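Research Engineer, Robotic Disassembly and Reassembly (fixed term)

Flellow Laboratory, Zallwood campus
Group: Contact-Rich Manipulation
Reference: 251
Full time, on site
Start: March or by agreement

The Contact-Rich Manipulation group at Flellow is hiring a research engineer for the second phase of Esudia, a project on learned policies for taking apart and putting back together desktop computers. The post is funded for 27 months. It sits between the hardware side of the group and the people who train and evaluate the policies, and the person hired will spend time on both.

Background

Esudia started from a narrow question: how much of the skill needed to seat a part in a tight slot can be learned from human teleoperation alone, and how much has to come from the arm correcting itself while it works. Computer service tasks suit the question well. Parts are standardized, tolerances are known, failures are easy to score, and a used machine costs little to replace. They are also awkward. A memory module has to go in straight, both ends have to be pushed home, and the slot is usually next to something the fingers can catch on.

The first phase produced 3,963 teleoperated episodes covering memory modules, hard drives and connectors. Each episode is stored with joint states, commanded poses, gripper opening, wrist camera video and a fixed camera view. Every episode carries an outcome label assigned by a person, and failed attempts are kept in the set.

The method we are building on has 2 stages. A base policy is trained by imitation on the full set of episodes and predicts short chunks of end-effector motion from camera images. A residual policy then runs on top of it at a higher rate, and is active only when estimated contact force passes a threshold. The residual is trained on the robot, with a human operator able to take over at any time. Takeovers are logged and fed back as corrections.

The main result so far is that the residual helps most where the base policy is already close. When the module arrives at the slot with a small lateral offset, the residual recovers the insertion in most trials. When it arrives tilted, the residual often makes things worse by pressing harder on the end that is already down. Adding more demonstrations of the ordinary case did not change this. Adding demonstrations that begin from a tilted start did, but only for the case models in which those demonstrations were recorded. Transfer to a different chassis is the open problem, and it is the reason for this post.

What the work involves

Maintaining and extending the benchmark. Tasks are run on a table with slots for mounting, with the parts held in a printed or machined fixture so that start positions can be reset between trials. New fixtures will be needed as drive formats and module types are added. You will design them, have them made, measure them and write down the tolerances.

Collecting data. Operators drive the arm through the task from a leader device. You will write the collection protocol for each new task, train the operators, check recordings the same day, and reject runs in which the cameras were out of sync or the fixture had shifted.

Running evaluations. Each policy is tested from a fixed list of start conditions, in an order set by a script. The person who trained a policy does not score it. You will be responsible for keeping to that rule, including in the week before a submission deadline.

Low-level control. The present compliance controller was tuned by hand for one gripper and one set of fingers. It needs to be parameterized so that a finger change does not cost two days. Experience with impedance or admittance control will be used here from the first month.

Failure analysis. We keep a written record of failure types with a short definition for each. The current list is too coarse – "missed slot" covers at least four different events. Revising it, and relabeling the existing episodes to match, is an early task. 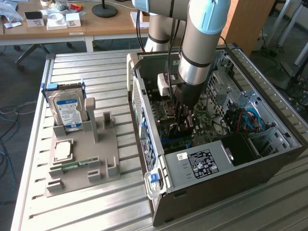

Access inside the enclosure is a large part of the difficulty. The approach to a memory slot is close to vertical, and the clearance around the fingers depends on where the power supply, fan parts and cable runs sit in that particular chassis. Cables are the worst of these. They move between trials, they block the wrist camera, and the base policy has a habit of treating a cable it has not seen before as a reason to stop. One of the planned work packages treats cable position as a controlled variable, with a fixed set of layouts and a procedure for restoring them. Candidates who have worked with deformable objects should say so in the cover letter.

Required

A master's degree in robotics, mechanical engineering, computer science or a related field, or a bachelor's degree with equivalent work experience.

Good working knowledge of Python, and enough C++ to read and change a real-time control loop.

Hands-on experience with at least one six- or seven-axis arm, including calibration, tool changes and recovery from faults.

Experience training or evaluating learned policies on physical hardware. Simulation-only experience does not meet this requirement.

Ability to write clear lab records in English.

Useful

Camera calibration, both fixed and wrist-mounted.

CAD and basic fixture design.

Force and torque sensing, including drift and temperature effects.

Experience with electronics handling and ESD practice.

Prior work on a shared or public dataset.

What the post does not cover

There is no teaching duty. The post does not lead to a doctoral degree, although publication is expected and engineers are listed as authors where they contributed to the work. Purchasing and building access are handled by the lab office. Travel is limited to one conference per year and occasional visits to Fleury, the project's partner site, where the second test cell is located. The two cells are meant to run the same protocol, and differences between them are discussed in a joint call every other week.

Working conditions

Work takes place in the lab at Zallwood. Remote work is possible for analysis and writing, by agreement with the group lead, but not for collection or evaluation. The arm is not run unattended. Core hours are 10 a.m. to 3 p.m., and evaluation runs are booked in half-day blocks through the shared calendar. Salary follows the Flellow scale for research engineers and depends on years of relevant experience. The pay table is available from the lab office on request.

How to apply

Send one PDF containing the following:

A cover letter of no more than two pages, stating which of the tasks above you have done before and on what hardware.

A CV.

One technical document you wrote yourself. A test report, a protocol or a thesis chapter is fine. We would like to see how you describe an experiment that did not work.

Contact details for two references. They will be contacted only if you are invited to the second interview.

Code samples are optional. If you include a repository link, name the files you wrote.

Put reference 251 in the subject line and send the application to the Flellow lab office. Applications are read as they arrive, and the call stays open until the post is filled.

Selection

The first interview is a video call of 45 minutes covering your technical document and previous work. The second is held in the lab and takes half a day. It includes a practical exercise in which you are given a fixture, a short set of recorded episodes and an evaluation log, and are asked to find out why two policies with the same success rate fail in different ways. You may use any tools you like. No preparation is needed, and travel costs for the second interview are paid by the lab.

Applicants not selected after the second interview may ask for written feedback. Questions about the research content can be sent to the same office with the reference number and will be passed on to the group.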